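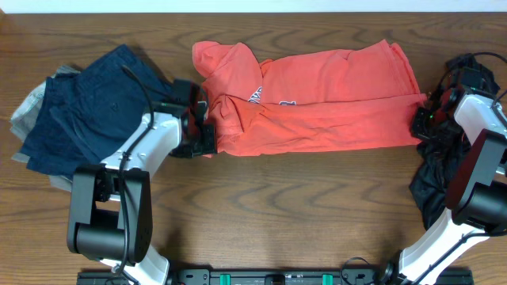

4. Montar e preparar a estação de vigia do céu Tarnulora

Se chegou até aqui, é porque já leu os capítulos sobre o que vale a pena registar e o que se pode deixar passar, e agora quer mesmo pôr a estação a funcionar no quintal, no terraço ou no monte atrás de casa. Ainda bem! A Tarnulora foi pensada para pessoas curiosas, com ou sem formação técnica, que gostam de ficar cá fora à noite e que, de vez em quando, veem uma luz que não sabem explicar. Com um pouco de paciência, a montagem faz-se numa tarde (e, se houver alguém para segurar no tripé enquanto se apertam os parafusos, tanto melhor).

Leia a secção toda uma vez antes de começar. Sei que é conselho de manual e que ninguém gosta de o ouvir, mas o passo 4.3 pede uma coisa que convém ter feito ainda com luz do dia.

4.1 O que vem na caixa

Tire tudo para fora com calma e confira:

- a cabeça de observação Tarnulora, com a tampa de borracha colocada
- o tripé de alumínio, dobrado
- a placa de nivelamento e os respetivos parafusos
- 2 baterias recarregáveis
- o carregador e o cabo de alimentação
- o magnetómetro Prins, dentro do estojo cinzento
- o cabo do magnetómetro, com 5 metros
- o caderno de avistamentos, de capa dura
- a lanterna de luz vermelha

Se faltar alguma peça, não comece a montar. Escreva-nos primeiro, com o número que está colado por baixo da cabeça de observação, e mandamos o que falta.

Nota: o saco de sílica que vem junto da cabeça não é para deitar fora. Guarde-o no compartimento lateral do estojo, onde fica a fazer companhia à lente nos meses húmidos.

4.2 Escolher o sítio

O melhor sítio raramente é o mais bonito. Precisa de um bocado de céu aberto, de chão firme e de alguma distância das luzes da rua. Um candeeiro público a apontar para a lente estraga a noite inteira, e o mesmo se diga do projetor do vizinho que acende quando passa um gato.

Procure também saber o que costuma passar por cima de si. Antes de instalar o equipamento, fique duas ou três noites só a olhar, com o caderno no colo, e aponte os aviões regulares, a direção em que seguem e a hora. Uma boa parte das mensagens que recebemos, muitas delas escritas com grande emoção às onze e tal da noite, fala de um avião de carreira visto de frente, que parece parado durante um bom bocado e depois "arranca" de repente. É um efeito lindíssimo e engana toda a gente, a começar por quem escreve estas linhas.

Evite, se puder:

- telhados de chapa, que perturbam o magnetómetro
- a proximidade de portões de ferro, carros estacionados e vedações metálicas
- varandas de madeira que tremem quando se anda nelas
- a linha de vista direta para um aeródromo

Cuidado: nunca instale a estação por baixo de linhas elétricas nem num ponto alto e isolado quando há previsão de trovoada. O tripé é de metal. Perante qualquer dúvida sobre o tempo, desmonte e volte noutra noite.

4.3 Montar o tripé e nivelar a placa

Faça esta parte de dia.

1. Abra as pernas do tripé até ouvir o estalido em cada uma. Se alguma não estalar, feche-a e abra-a outra vez; às vezes entra um grão de areia na articulação.

2. Vire uma das pernas para norte. Há uma marca amarela junto ao pé que serve para isso. A bússola do telemóvel chega perfeitamente, desde que a afaste um pouco do tripé enquanto lê.

3. Assente os pés no chão e carregue com a mão no topo. O conjunto não deve oscilar. Em terra mole, use as pontas de aço; em pedra ou cimento, deixe as borrachas.

4. Aparafuse a placa de nivelamento sem apertar até ao fim.

5. Rode os botões da placa até a bolha ficar dentro do círculo e só depois aperte os parafusos, um bocadinho de cada vez e em cruz, como se fosse a roda de um carro.

6. Confirme a bolha. Mexeu-se? Quase sempre se mexe. Volte ao ponto anterior.

Nota: se vai deixar o tripé no mesmo lugar durante semanas, marque no chão a posição dos três pés com um pouco de tinta. Quando a estação sai do sítio (e há de sair, por causa do corta-relva, das crianças ou do vento), volta a pô-la como estava num instante, e as direções apontadas no caderno continuam a poder comparar-se umas com as outras.

4.4 Colocar a cabeça de observação

1. Carregue por completo uma das baterias antes da primeira utilização. A luz do carregador passa de laranja a verde.

2. Introduza a bateria com os contactos virados para baixo e feche a tampa. Não force. Se não entra, está ao contrário.

3. Encaixe a cabeça na placa e rode-a no sentido dos ponteiros do relógio até prender.

4. Retire a tampa de borracha só quando o sol já estiver posto.

Cuidado: não aponte a lente ao sol, nem com a estação desligada. O sensor fica danificado em poucos segundos e a reparação não está coberta pela garantia. Quem faz vigias de madrugada deve tapar a lente ainda antes do amanhecer.

4.5 Ligar o magnetómetro Prins

Há quem dê muita importância ao magnetómetro e há quem não lhe dê nenhuma. Nós ficamos a meio. Os relatos antigos falam de rádios com interferências e de bússolas a rodar, e ter uma leitura contínua ao lado do vídeo é uma maneira sossegada de ver se alguma coisa desse género aconteceu mesmo. Na maior parte das noites, a linha fica direita de uma ponta à outra.

1. Desenrole o cabo todo e pouse o magnetómetro tão longe da cabeça quanto o cabo permitir.

2. Assente-o no chão, com a seta virada para norte, e cubra-o com o cone de plástico.

3. Ligue a ficha à entrada marcada com a letra M.

4. Afaste-se. Chaves, telemóvel e fivela do cinto contam como metal e aparecem na leitura com uma clareza impressionante.

5. Espere até a luz azul deixar de piscar.

Nota: se passar um carro na rua, vai ver um pico. Aponte-o no caderno com a hora. Ao fim de algumas noites conhece o desenho que faz cada carro lá da rua e deixa de se assustar.

4.6 Primeiro arranque

1. Carregue no botão lateral durante 2 segundos. Ouve-se um apito curto.

2. Escolha a língua e acerte o relógio. Este acerto é o mais importante de todos. Quando duas pessoas em terras diferentes veem a mesma luz, só conseguimos cruzar os registos se os relógios estiverem certos.

3. No menu "Campo", confirme o ângulo de visão. De fábrica vem regulado para a posição larga, a mais indicada para começar.

4. No menu "Memória", veja se aparece o número 3000. São os clipes curtos que a estação consegue guardar antes de começar a gravar por cima dos mais antigos.

5. No menu "Sensibilidade", deixe o valor em 290. Acima disso, a estação começa a disparar com morcegos, traças e folhas; muito abaixo, perde os objetos fracos e lentos. Depois de umas semanas de prática, cada um acaba por encontrar o seu valor preferido.

6. Faça o teste da lanterna: afaste-se uns passos, acenda a luz vermelha e mova-a devagar diante da lente. A estação deve apitar e guardar um clipe.

Se não apitar, veja a secção 7, "Problemas frequentes", antes de desmontar seja o que for.

4.7 Ligar a estação ao arquivo Findeo

A ligação ao Findeo é facultativa. A Tarnulora grava e guarda tudo sem precisar da internet, e há observadores que preferem ficar só com o caderno, o que respeitamos muito. Quem quiser partilhar os registos faz assim:

1. Crie uma conta no Findeo com um endereço de correio que use mesmo.

2. Na estação, abra "Partilha" e depois "Emparelhar". Aparece um código no visor.

3. Escreva o código na página da sua conta e confirme.

4. Decida se quer mostrar o local exato ou apenas o concelho. Recomendamos o concelho, sobretudo a quem vive isolado.

Nenhum clipe é enviado sozinho. Tem de o escolher, juntar-lhe a hora e escrever umas linhas sobre o que viu. Escreva primeiro o que viu e só depois, noutro parágrafo, o que acha que era. Nahuel Gaete, que lê os relatos à medida que vão chegando, pede isto em todas as respostas que manda, e com razão: "uma luz branca que subiu devagar para leste" serve para investigar, ao passo que "uma nave" deixa-nos sem nada para procurar.

4.8 A primeira noite

Leve agasalho, mesmo no verão. Leve uma cadeira que encoste a cabeça, porque o pescoço sofre mais do que se imagina, e uma garrafa térmica com qualquer coisa quente. Apague as luzes de casa e dê aos olhos o tempo de que precisam para se habituarem ao escuro. Para escrever no caderno use apenas a lanterna vermelha.

Em março, o observatório amador de Udero costuma juntar os registos do inverno e publicar uma lista das luzes já identificadas, com satélites, balões, lanternas de papel e o planeta Vénus em destaque, como sempre. É uma leitura ótima para ter ao lado nas primeiras vigias. Quase tudo o que vai apanhar no princípio está lá, e aprender a reconhecer essas luzes dá um gosto muito próprio.

No fim da sessão:

1. Carregue no botão lateral até ouvir dois apitos.

2. Coloque a tampa de borracha.

3. Retire a bateria se não tencionar usar a estação na noite seguinte.

4. Limpe a humidade do corpo da cabeça com um pano seco. Na lente, toque só com o pano próprio.

5. Feche o caderno com a hora de fim da vigia, mesmo que não tenha visto nada. As noites em branco também se registam.

Continua na secção 5, "Ler os clipes e preencher a ficha de avistamento".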